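Plisoveo Shared Headphone Set: Getting Started
Section 4: Laying out, checking and putting away

By Ibrahim Omoregie
Updated August

Welcome to the fun part! By now you have the whole set out of its box, and this section takes you through a check of each pair before it goes to a class, a reading group or a family games afternoon. I love this job. Every pair has its own character, and once you know them you'll spot a twisted cable from across the room.

You will need a clear table, a soft dry cloth, a few reusable ties and the sign-out card from the lid of the box.

Before you start

Wipe the table and let it dry. Pale tabletops are brilliant for this, as dark cables show up so well against them. Keep drinks somewhere else.

CAUTION: Never lift a pair by its cable. Take hold of the headband or the cups.

4.1 Checking one pair

1. Pick up the pair by the headband. On a cat-ear pair, such as the pink and light-blue one, the band between the two ears makes a lovely firm place to hold.

2. Support the ear cups as well, so they don't swing about while you look them over. 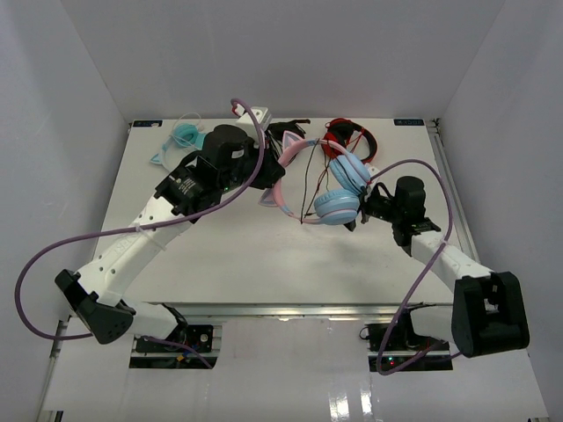
3. Open the band gently, just a little wider than a head, and let it close again. Stop if it creaks.

4. Press each cushion with a fingertip. It should spring back. If one stays flat, put the pair aside and note it on the card.

5. Run the cable through your fingers from end to end, feeling for kinks or nicks.

NOTE: The cat ears are for looking at (and they are gorgeous), so please don't use them as handles. Children will try. Show them the headband trick and they pick it up in no time.

4.2 Laying out the set

1. Start with a row along the far side of the table. The teal and pale-blue cat-ear pair goes at the left, the black pair near the middle, and the red and black pair to the right of it.

2. Put the pink and blue pair nearer the front, a little right of centre. It's usually the first one anybody asks for!

3. Lay every pair flat and leave a good gap all round. Look for cables lying across or through the bands: the thin white one on the teal pair, the thin black bundle on the black pair and the thin red one on the red pair.

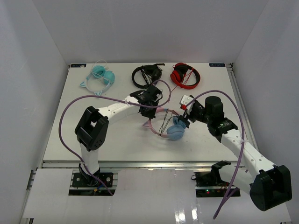
4. Free each cable in turn, working from left to right. Ease it out of the band and coil it loosely beside its own pair.

5. Fasten each coil with a tie. Loose is good here; a tight wrap strains the wire where it meets the cup.

CAUTION: If a pair has a slim bar that looks like a microphone boom, move it slowly and don't force it past its stopping point.

4.3 Wiping down

1. Dust the headbands with the dry cloth. Glossy bands, like the red one, show every fingerprint, and it's very satisfying to see them shine again.

2. Go round each cushion with a cloth that is barely damp. Keep moisture away from the openings in the cups.

3. Leave everything on the table to air before packing.

4.4 Putting away

1. Place the plainer pairs in the box first, cups down.

2. Add the cat-ear pairs last, ears uppermost, with nothing resting on them.

3. Tuck each coil inside its own band, fill in the card and close the lid. If the lid won't shut easily, take out the top pair and turn it round.

NOTE: For a bigger collection, check and pack one table's worth at a time. Our largest lending library, at Asham, has 50 pairs and swears by this method.

Related sections
Section 3: Unpacking and labelling
Section 5: Replacing ear cushions
Section 6: Tangled cables and how to tame them
The Odadow storage box: fitting the dividers
Sign-out cards to print

Contact the Okeke help desk | © Plisoveo | Back to top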